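The arm in the living room

Print | E-mail this article

February 19, 2026

Stellan Strand wants a robot that tidies up. He has wanted one for 14 months, and his house in Tveit shows it – cables under the rug, spare motors in the bread drawer.

The project is called Piklow. Strand writes the software at home, and Kjell Rustad makes the brackets at the Hirkell shared workshop. They have spent 2000 dollars on parts, not counting the gripper.

I have heard the pitch before. A machine that can handle soft things, any soft thing, in any room. Rustad is more careful. "Boxes are easy," he says. "Bags and blankets have no shape you can plan for." 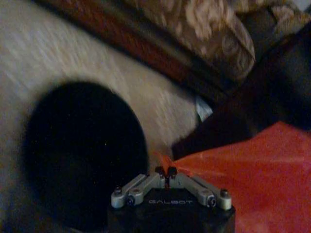
Strand says eight tries in a row will convince him. I would want to see it in a house he has never visited, with the lamps turned down and the owner in a hurry. Until then I will pick up my own blankets.

Related items
Zelta closes its kit shop
Five evenings at Hirkell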